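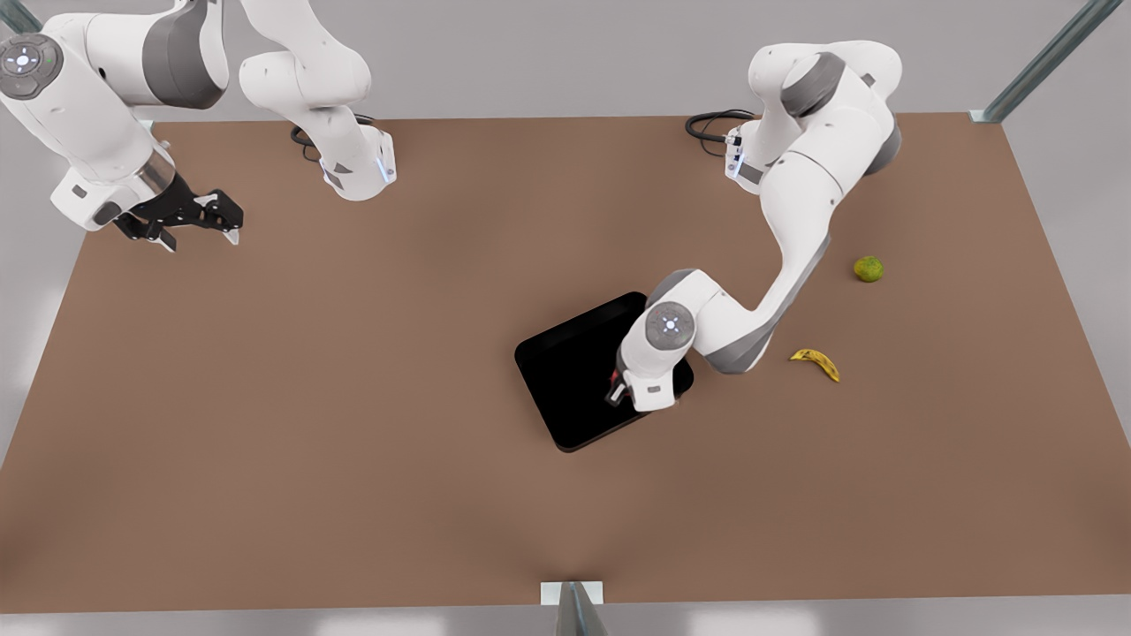

18.05.2025

Heute mit dem Rad zur Arbeit, zum ersten Mal seit Februar. Die Strecke über die Karurastraße ist immer noch halb gesperrt. Der Radweg endet an der Baustelle vor der alten Gärtnerei, ein Schild schickt einen auf die andere Seite, und dort steht das nächste Schild, das einen zurückschickt. Ich habe geschoben. Eine Frau mit Anhänger auch.

Der Bus 51 fährt jetzt anders, nämlich hinten herum über den Eshunplatz. Am Fahrplan klebt ein Zettel, gültig bis auf Weiteres. Der alte Plan hängt darunter und ist noch lesbar, deshalb standen an der Haltestelle vier Leute und warteten auf einen Bus, der dort nicht mehr hält. Ich habe es ihnen gesagt, zwei sind gegangen, zwei sind stehen geblieben.

Für den Hinweg 34 Minuten gebraucht, früher waren es 22. Zurück ging es besser, Rückenwind und wenig Verkehr. An der Brücke hat mich ein Lieferwagen mit vielleicht einer Handbreit Abstand überholt und stand dann an der Ampel neben mir. Ich habe nichts gesagt, er auch nicht.

Abends mit Amândio Mendes telefoniert. Er will, dass ich den Brief an die Verkehrsbehörde mit unterschreibe. 1345 Unterschriften haben sie schon, es geht um Tempo 30 zwischen Brücke und Schule und um eine Querungshilfe. Ich unterschreibe – Hoffnung habe ich wenig, der letzte Brief lag 10 Monate, dann kam ein Formblatt zurück.

Das Hinterrad verliert Luft, der Mantel ist an einer Stelle durch. Morgen in der Mittagspause einen neuen holen. Und die Klingel festschrauben.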